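Notebook, November, bench by the back wall

Started at 9:40 with coffee and good intentions. The plan was to get the bag folding written up properly so Qianru can stop asking me what "fold it the usual way" means. Fair question, as I've been saying it for weeks and I do it differently every time!

Background for anyone flipping back through this: we have a carton of 200 thin white liners from Brilier that come crammed in any old way, and a second lot from Kamata that come on a roll. The Kamata ones behave. The Brilier ones cling to your sleeves, to each other and to the underside of the table, and once they've been crumpled they hold on to every crease. We want them all as flat packets that fit the narrow drawer (the one labeled Sekau, for reasons that go back to before my time).

First go was the long fold. Lay the bag out, press the air toward the open end, fold the sides in to the middle, then fold up from the bottom. Works beautifully on the Kamata ones. On a Brilier one the air goes to one corner and sits there like a pillow, and as soon as you press that corner another one comes up. I got one decent packet and several that looked like dumplings.

Then I cleared everything off the table, wiped it down and started over with the bare top. Big improvement. I'd been working on the cutting mat, and I think the mat was grabbing the film. The bare surface lets it slide, so you can smooth from the closed end with your forearm in one long push. Note to self – roll sleeves up first, see above about clinging. 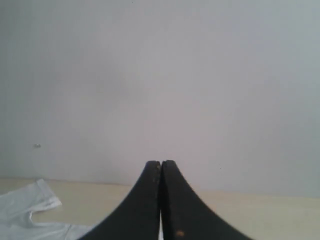 White one at the left of the table, still crumpled. Folded flap along the top.

The flap is worth a word. When a liner is bunched up, look for the biggest fold you can find and work from that, don't go hunting for a corner. Aksel showed me this with tea towels ages ago and I nodded and forgot it. Pinch the flap near its edge, lift, give it one shake, and let it come down away from you. Most of the creases are still there afterward but at least the thing is a rectangle. Pulling at corners just tightened the knot in the middle, and I tore two that way before lunch.

Also on my list: the wall behind this table. There's a little grey spot low down toward the left that could be a screw head or could just be the paint. If it's a screw I'd like to hang the folding steps there on a card, if it's paint then tape will do. Haven't checked. I like having a plain wall to work against, so one card only, please, no posters.

Qianru tried the method after lunch from my written steps, no help from me, and got stuck at "smooth from the closed end" – she couldn't tell which end was closed. Good catch. Changed it to "rub both ends between your fingers, the one that won't open goes on your left."

Left to do: second try at the long fold using the flap trick, ask Aksel whether we can just order Kamata from now on, find out who took the good scissors. Packets so far are in the Sekau drawer, at the front. Dumplings are at the back, please use those first.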